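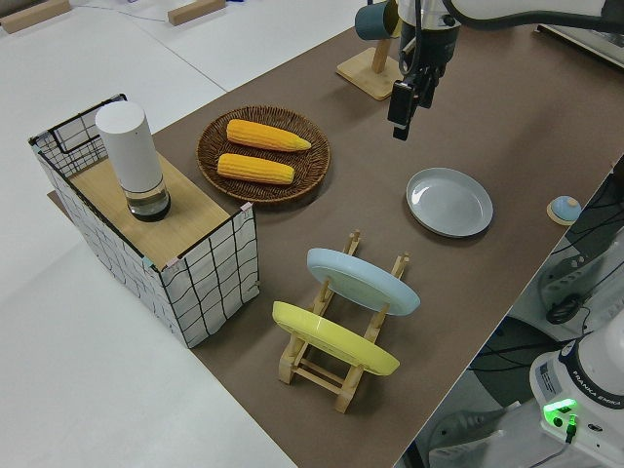
Page last changed: Sunday, April 10, 2022

Sourdough again. The Drusetti starter is supposed to be "ready to bake with in 5 days." I don't believe it and the notes so far don't help their case. Fed it at the same hour every day, same flour, same tap water. It rose once, early, which every jar of flour and water seems to do, and then sat there smelling like nail polish.

Jerholm rye starter, kept going since January, fed alongside it. Doubles without fuss. Same shelf, same flour, so I'm not ready to blame the kitchen.

Flour next. Brundon bread flour costs a good deal more than the store bag and the label promises a stronger dough. Made one loaf of each, 390 g flour, same salt, same Jerholm starter. Brundon dough felt a bit tighter at the second fold. Baked, I could not tell the slices apart with my eyes shut. One pair of loaves proves very little, but the burden is on the expensive bag.

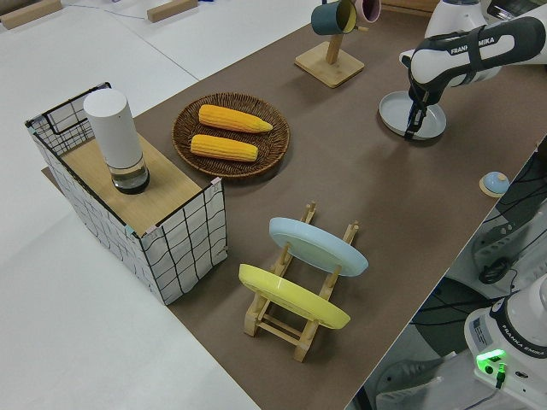 Wicker plate, storage basket, brown mat.

Also tried the Kabbaj method: up to 24 hours in the fridge, then straight into the oven with no warm-up. The claim is better flavor and a cleaner score. Score was cleaner, I'll give them that. Flavor was sour, and sour seems to be what people mean by better. The crumb was tight near the bottom.

Oven reads 15 degrees low on the dial, so any crust color I wrote down before this page is suspect. Left those entries alone but marked them.

To do: repeat the flour pair with the bags relabeled so I don't know which is which. Keep the Drusetti jar going one more week, then throw it out. Buy rye.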